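Ikar – letter sorting, right arm stops over green plate

Status: open
Opened by: Fitriani Khoo
Group: Tadolside student robotics project
Month: September

Problem: right arm goes to the green plate, hovers over the left rim and sits there. No error on the screen. Times out, goes home. Left arm fine, hasn't been asked to do anything yet anyway.

Task is the letters one for the demo. Pick from green and blue, drop on the cream plate. Worked last week with the old table layout.

Tried so far:
– restarted both arms, lights green, same thing
– raised the timeout to 1000, just waits longer
– swapped which letter it goes for first (was the B, now the red a). Same spot over the rim
– checked wrist limits, set to 360, so prob not that 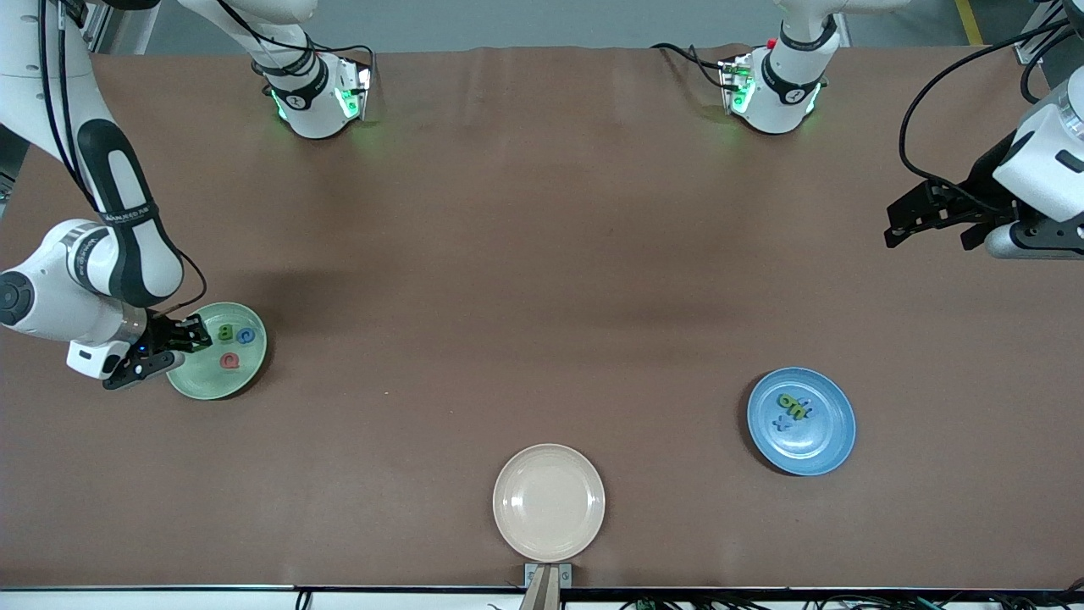
Posted by Godelieve Van Wijk, 4:10 pm
Reply 1 of 2

Looks to me like the target is off to the left. Fingers are at the rim and the B is further in. If you changed what letter it goes for and it still ends up there then it isn't reading the letter position at all, its using a saved one. Did anybody redo the table file after the plates got moved? Old one is called busham_table, should be the new one now.

Also the n and u on the blue plate are on top of each other. Spread them out before you run the left arm or we'll be back here with a second ticket.

Posted by Fitriani Khoo, 4:45 pm
Reply 2 of 2

ok yes. config still pointed at busham_table. Changed it, arm now goes around 2 cm further in and closes on the B. Missed the red a twice, got it on the third go – think the grip height is a bit high for that one.

Leaving this open til I've done the blue plate. Pls dont move the plates tonight, I havent saved the positions yet.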